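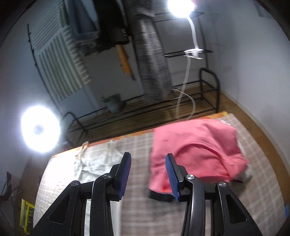 工单 3831:《Rebelo 之夏》第二季第 6 集中文字幕错位,重聚特辑提前出现在播放列表中

状态:已解决(特辑排序问题转入另一工单)
产品:Vilik 点播,电视端
设备:Rollport 机顶盒
提交日期:2018年1月6日
处理人:Tiago Figueiredo

用户描述

我在 Rollport 机顶盒上用 Vilik 看《Rebelo 之夏》第二季。前五集都正常。到第 6 集,片头过后字幕就和声音对不上了,人已经说完话走开,字幕才出来。我拿手机掐了一下,大概从泳池边选人那一段开始,晚了 19 秒,一直到片尾都是这样。这一集大部分内容是几个人坐着谈话,字幕晚这么多,基本看不懂谁在回答谁。

另外一个问题:第 6 集播完以后自动跳到了重聚特辑。特辑应该在整季后面。我按返回键的时候主持人已经把最后两对的名字念出来了。这个没法补救,但希望别人不要再遇到。

我试过退出重进、重启机顶盒、把字幕关掉再打开,都没有用。换英文字幕是准的。

客服第一次回复

您好,工单已收到。为了确认问题范围,请提供以下信息:

机顶盒的系统版本和 Vilik 应用版本(设置,关于本机)。
字幕语言选的是简体中文还是繁体中文。
同一集在手机或网页上播放时,字幕是否同样延迟。
账号里有没有打开“跳过片头回顾”。
出现自动跳转时,您是从剧集页面进入的,还是从首页“继续观看”进入的。

提前播放特辑的问题会一并检查。

用户补充

应用版本是上周自动更新的那个,机顶盒系统没有更新提示。字幕是简体。刚才换繁体试了,繁体也晚,看上去和简体一样多。

手机上同一集是准的,网页也是准的。只有机顶盒不对。

“跳过片头回顾”是开着的。我不记得什么时候打开的,可能一直开着。

第 6 集是从“继续观看”进去的。第 5 集看到最后几分钟时停了一次,后来接着看,然后它自己播了第 6 集。

排查记录

步骤一:在测试账号上复现。机顶盒型号与用户相同,从剧集页面进入第 6 集,简体中文字幕,“跳过片头回顾”关闭。字幕正常,从头到尾抽查了几处对话,没有发现延迟。

步骤二:打开“跳过片头回顾”,其他条件不变。进入正片后字幕立即延迟,延迟时间与用户所说一致。关闭该选项后重新进入,恢复正常。

步骤三:换第 5 集,打开同一选项,字幕正常。第 3 集和第 4 集同样正常。问题只在第 6 集出现。

步骤四:对比字幕文件。中文字幕由 Skaser 交付,简体和繁体共用一条时间轴。第 6 集的片头回顾比前几集长,加入了上一季落选嘉宾的片段,Skaser 按重新剪辑后的版本做了时间轴。英文字幕是随片源一起来的,走的是另一条流程,所以没有受影响。

步骤五:检查跳过点。手机端和网页端从服务器读取每集的回顾长度。机顶盒端的应用在更新后改为读取本地缓存,第 6 集在缓存里的回顾长度还是重新剪辑之前的数值。中文字幕属于外挂字幕,播放器跳过回顾时会按这个数值校正字幕起点。旧数值偏短,字幕起点没有移到位,后面就整体推迟。英文字幕内嵌在片源里,不经过这一步校正。

结论:字幕文件本身没有错,不需要 Skaser 重新交付。需要更新机顶盒端的缓存数据。

关于特辑自动播放

在测试账号上从剧集页面进入第 6 集,播完以后停在选集界面,没有跳转。从“继续观看”进入,播完后跳到重聚特辑,复现成功。

原因是特辑在节目资料里没有填写集数,“继续观看”把没有集数的条目当作下一集处理。第一季也有一部重聚特辑,但当时填了集数,没有人反映过。网页端的“继续观看”用的是另一个接口,排序正确。

这一项和字幕延迟没有关系,已单独建工单转给节目资料组。本工单后面只跟进字幕。

客服第二次回复

您好,字幕延迟已经找到原因,与您打开的“跳过片头回顾”有关。修复上线前请按下面的方法处理:

1. 在 Rollport 机顶盒上打开 Vilik,进入“设置”,选择“播放”。
2. 关闭“跳过片头回顾”。
3. 完全退出 Vilik。只按主页键应用仍在后台运行,请在最近使用的应用列表里关闭它。
4. 重新打开 Vilik,从《Rebelo 之夏》的剧集页面进入第 6 集,选择“从头播放”。
5. 片头回顾可以用遥控器快进,快进不会影响字幕。

请不要从“继续观看”进入这一季,直到特辑的顺序改好。也可以在“设置”里关闭“自动播放下一集”,关闭后每集播完会停在选集界面。

对于特辑提前播放造成的剧透,我们很抱歉。

用户回复

按步骤做了,第一次没有成功,字幕还是晚。后来发现第 3 步我只按了主页键。从列表里关掉以后再进去就准了。

已经看完第 6 集。字幕里有一处把嘉宾的名字写错了,沙滩篝火那段,两个人的名字对调了,后面又对了。不影响看,顺便说一下。

还想问,清除应用数据是不是也可以?我不太想一直关着那个选项,每集的回顾都很长,而且总是同一场吵架。

客服第三次回复

清除应用数据以后,应用会重新下载缓存,但目前下载到的仍是旧数值,所以暂时没有效果,还会清掉您的登录信息和字幕大小设置。建议等缓存更新以后再打开该选项。

如果只想对这一集关闭,目前做不到,这个选项对所有节目同时生效。您可以在看完第 6 集后重新打开,已发布的其他几集不受影响。

姓名对调的问题已转给 Skaser 核对。他们需要知道出现的位置,您提供的“沙滩篝火”已经够用,不需要再截图。

修复记录

机顶盒端的回顾长度缓存已更新。更新后在测试账号上重新执行步骤一和步骤二,“跳过片头回顾”打开和关闭时,简体、繁体字幕都与声音一致。

用户端不需要升级应用。缓存在应用启动时检查,如果机顶盒一直待机没有关过应用,需要完全退出一次才会取得新数据。

同类报告共有超过 2 页,都集中在第 6 集,已合并到本工单。合并时发现其中有几份描述的是“没有字幕”,不是“字幕延迟”,已拆出另行处理。提交过“没有字幕”的用户请留意自己的原工单,不要在这里回复。

Skaser 已确认姓名对调,修正后的中文字幕已替换,时间轴没有改动。

用户确认

选项重新打开了,第 6 集从头播了一段,字幕是准的。篝火那里的名字也改过来了。

特辑还是排在第 6 集后面,我先把自动播放关着。

处理人备注

字幕部分关闭。特辑排序由节目资料组跟进,改动前需要确认第一季特辑的集数会不会跟着变。如果变了,已经看过第一季的用户可能会看到“未看完”的提示,请客服同事遇到时不要让用户清除数据,直接附到节目资料组的工单里。

后续新集上线前,机顶盒端的回顾长度要与交付给 Skaser 的剪辑版本核对一次。核对由上线值班的人做,结果写在当集的上线单里。

Tiago Figueiredo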